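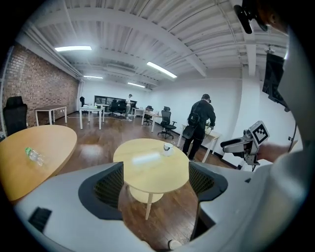 From: Jacobus Shabalala
To: handheld-practice list
Subject: Re: draft rules, bottles and cups

Yoon-hee, quick reply, on a train. Mostly happy with the draft. Yours quoted first, mine under.

> On Saturday Yoon-hee Ahn wrote:
> Section 2. Operators check both marker cubes before
> each take. Section 3. Cables kept off walkways.
> Section 4. Any take over the limit gets thrown out.
> Paston say they can live with all of it. Can you
> comment before the Niltard lot start?

Section 2 - fine. Add "clean and square on the mount". Of the 2,575 takes we went through at Astar, 673 were binned, and loose cubes were the worst of it. Also say who checks. If it's "operators" then noone does it.

Section 3 - too weak. Both grippers and the chest rig have leads, people turn round, feet get caught. I'd want:

1. Leads clipped to the rig at the waist, spare length tied up.
2. Floor walked before the first take, chargers and bottles picked up.
3. One hand works, the other stays low and open. Reach for the bottle from the side, cup left alone until it's that cup's turn.

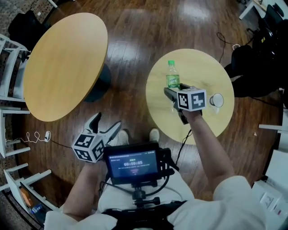 4. Timer on the chest screen read out at the start and end, written on the sheet. Not from memory pls.
5. Break after 50 takes, no arguing.

Section 4 - what limit? Ammann's draft had one, yours has a blank. And don't throw them out, mark them and keep them, disk is cheap. We'll want the long ones when we get to 4,000 and somebody asks why the avarage moved.

Will send wording for 3 tonight if the signal holds.

Jacobus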